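Break-ins on Masson Street – anyone else hit?
Mondow Community Board > Local News and Safety
October 2025

jnassar_mondow
Police put out a short release this morning saying a 34-year-old man has been charged over the break-ins on and near Masson Street. Seven counts of break and enter, one of possessing stolen property. They haven't named him yet. We were one of the seven. They came in through the laundry door while we were at my sister's, took a laptop, a jar of coins and my husband's good drill. Has anyone had property returned? The constable told us to wait for a call and gave us a reference number, and we've heard nothing.
Joelle Nassar

Prukenus61
Sorry to hear it, Joelle. We had the shed done in June and never got a thing back. The insurer paid $300 after the excess and that was the end of it.

kerbside_ken
Is June part of the same lot? The release I read only covers the past few weeks.

Prukenus61
No idea. Same method though, back door lock forced with something flat. I rang the station to ask and they said they couldn't comment while it's before the court.

M. Rizk
A few practical points from someone who has been through this.

1. Ring the station with your reference number and ask for the property officer, not the front counter.

2. Write your own list of what is missing, including the small stuff. We left off hinges, spare keys and bathroom bits the first time and had to amend the statement.

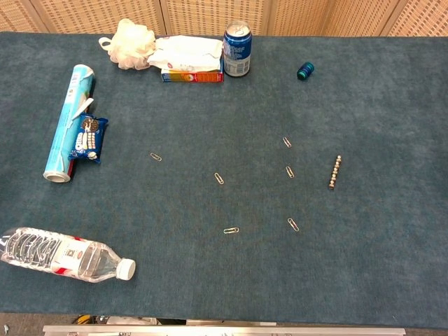 3. Find serial numbers. Check old emails for receipts, or the box if you kept it. Without a number it is hard to prove a drill is your drill.

They can hold things as evidence until the matter is finished, so don't expect it back next week.
Marwan Rizk

kerbside_ken
Don't agree with ringing them. They're flat out and every call is time off the job. If they've got your laptop they'll tell you.

M. Rizk
They didn't tell us. I rang three times and on the third they found it under the wrong street name.

suvlow_lane
Has he been bailed? I heard from a neighbour on Suvlow Lane that he was back home the same night.

jnassar_mondow
The release says bail was refused and he's due in the local court later this month. Please don't post rumours about where he lives, there are kids in some of those houses.

suvlow_lane
Fair enough. I can't edit it but happy for a mod to take it down.

kerbside_ken
Charged isn't convicted either, worth remembering.

Prukenus61
Nobody said it was, Ken.

jnassar_mondow
Update – rang as Marwan suggested. They have a drill that might be ours and I need to bring in the receipt. No sign of the laptop.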